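3.2 Bedding and reported sleep
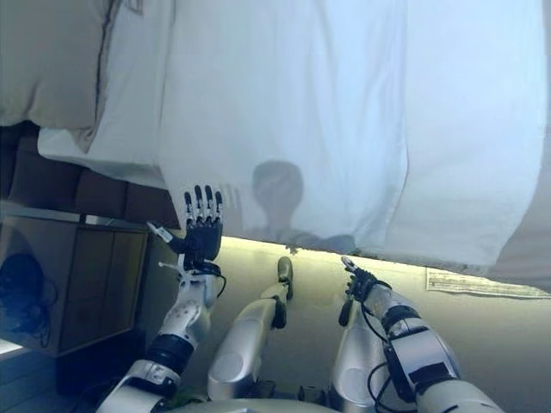
Figure 2. White sheet and upholstered surface, possibly a bed frame or headboard, with pillow.

3.3 Participants and diary

Households were recruited by letter in Prendcombe and Horkberg. Of those who replied, 87 adults met the criteria and kept a diary through May. Shift workers were left out, as were people taking prescribed sleep medicine. Couples could both take part but were asked to fill in their diaries separately.

The diary had one page per night. Participants wrote down the time they went to bed, their best guess at when they fell asleep, any waking they remembered, and what was on the bed. They also rated how warm they had felt on a five-point scale, with three labelled "comfortable". A space at the bottom was left for remarks. Pages were posted back each Thursday in prepaid envelopes, and Azevedo entered them by hand. Illegible entries were coded as missing.

Bedding was grouped by layers over the sleeper: sheet only, sheet and blanket, or anything heavier. We did not ask for the fibre content of sheets. In the pilot, many people had cut the label off or could not read it after washing, and their guesses did not agree with the labels we were able to check. Colour was recorded in the pilot and dropped from the main diary.

3.4 Room temperature

A Tastard logger was placed in each bedroom at mattress height, away from windows and heaters. Loggers took a reading every 24 minutes. Readings between the stated bedtime and the stated rising time were averaged for each night. Where a logger had been moved, which happened mostly in homes with small children, we kept the diary page but left the temperature blank.

Sampaio and Hassanpour checked the two sets of records against each other. Nights with a bedtime but no rising time were removed before averaging.

3.5 Analysis

We used a mixed model with participant as a random effect and layers, room temperature and their interaction as fixed effects. Remarks were read by two of the authors and sorted into themes. Differences in sorting were settled by discussion with Czerwiński, who had not seen the temperature data.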